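22 September 2019

Gripper kit review, Mastley two-finger, on loan from Erken until December. Sunday session, so the building was quiet and I could leave the arm running at full speed without anyone complaining about the noise.

Ruxandra Căpraru asked for a yes or no on whether we buy the kit for the Pîrvu arm or stay with what we have. Short version for her: the fingers are fine, the mounting plate is fine, the software is not ready. Notes follow in the order I did things.

## Mounting and cabling

The adapter plate went on with the four screws supplied. Cable is long enough to reach the wrist connector but has no strain relief, so I taped it to the last link. Erken should ship a clip. Wrist camera bracket from the kit fits over the plate and does not touch the fingers at any opening I tried.

Firmware on the gripper reports build 1842. The manual covers an older one, and two of the commands in the appendix now return an error. I have written the working ones on the inside cover of the manual.

Open position is repeatable. I closed and opened by script and compared the last camera view against the first, using the scuffs on the wall and the basket with the red and white cloth as fixed marks. No shift I could see. 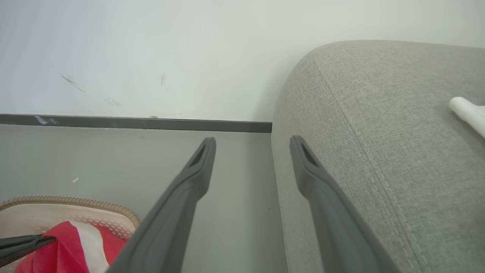 ## Soft pickup

Set force to 12 percent, which is the lowest the interface accepts. Cotton cloth, single layer, laid flat on the bench: 18 tries, 5 misses. All the misses were with the fingertips a little too high. Dropping the approach height by a couple of millimeters fixed it for the rest of the afternoon, but I didn't rerun the full set, so don't quote the miss rate to Erken yet.

The fingertips are smooth and I expected them to slip on cloth. They didn't on cotton. They did on the nylon pouch, every time, until I raised the force, and then the pouch came up creased. There is a textured pad set in the price list. I'd want to try it before we order anything.

Force readback is noisy at the low end. Above the middle of the range it settles down. Filtering on our side would help, but the kit is sold as needing no tuning and I think we should hold them to that.

## Camera view and calibration

The calibration routine wants a view with both fingertips visible and plain background between them. It rejected my first poses with "insufficient contrast" and gave no hint about which part of the view it disliked. I moved the arm by hand until the tips were against bare wall and started over. 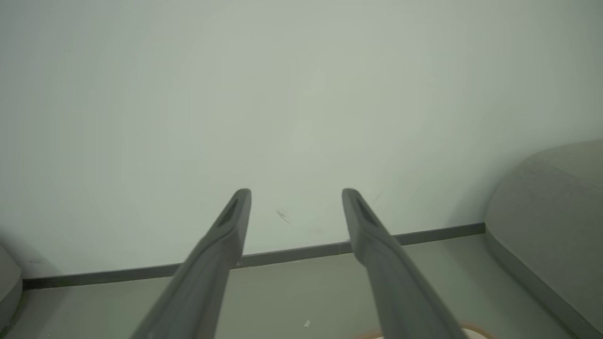 The routine took three starts to finish. The second one hung at the last step and I had to power cycle the gripper, which also cleared the saved force setting. Anyone using this after me: check the force value after every restart. It goes back to the factory default without a message, and the default is too high for anything soft.

Once calibration is stored it survives a restart, unlike the force value. I checked twice.

Compared with the Telladham gripper we have now:

- Mastley opens wider and is lighter.
- Telladham has the better manual and its settings stay put.
- Spare fingers for the Mastley are cheaper, and swapping one is a two-screw job.

To do:

- Ask Erken for the manual that matches our firmware.
- Ask for a loan of the textured pads.
- Rerun the cloth test at the lower approach height, full set.
- Log the restart bug with the steps to repeat it. I have the console output saved.

Arm is parked and the controller is off. I left the gripper mounted, with the taped cable, so please don't rotate the last joint past its halfway mark until I find a proper clip.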